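Javelia推出网格棋盘与方块桌面套装，9月起供货

Javelia今日宣布，旗下桌面棋盘系列新增一款网格棋盘套装，9月起接受学校、图书馆和社区活动室订购。

新棋盘为方形，浅米色盘面，四周有一道深色细边，盘上以黑色细线划分小方格，中间一条横线略粗，把盘面分成上下两半。两人对弈时各用一半，也可以合用整个盘面，做摆图、坐标和计数练习。配套的白色小方块可直接放在格内，不用时堆在盘边即可。

套装由Javelia与木工作坊Poirier共同设计，试用安排在Rakcombe的活动室进行，为期4个月，共有60人参加。试用期间，参加者多次提到旧款线条过粗、方块容易压线，正式版据此调整了线宽。

“我们想做一块放在普通桌子上就能用的棋盘。”Javelia产品负责人Ashraf Helmy说，“规则书写得很短，大部分玩法看一遍就会。老师也可以自己定规则，我们收到的几种玩法已经收进附册。”

附册收录三类玩法：占格、连线和摆图，难度由低到高排列。摆图部分可一人完成，其余两类需两人或分组进行。

首批供货600套，由Irnemis负责配送。学校和图书馆订购满3套可另获一本教师用册。方块如有遗失，可单独补购。已购买旧款的单位可继续使用原有附册，新附册也将单独发售。

订购及试用申请请与Javelia客户服务部联系。
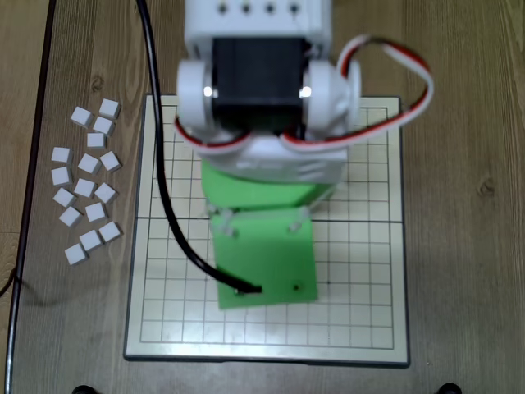
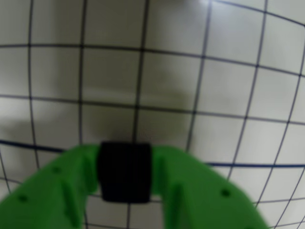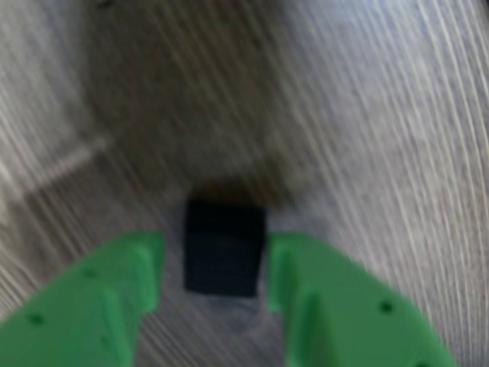
首图：浅米色网格棋盘与木桌面上的白色小方块。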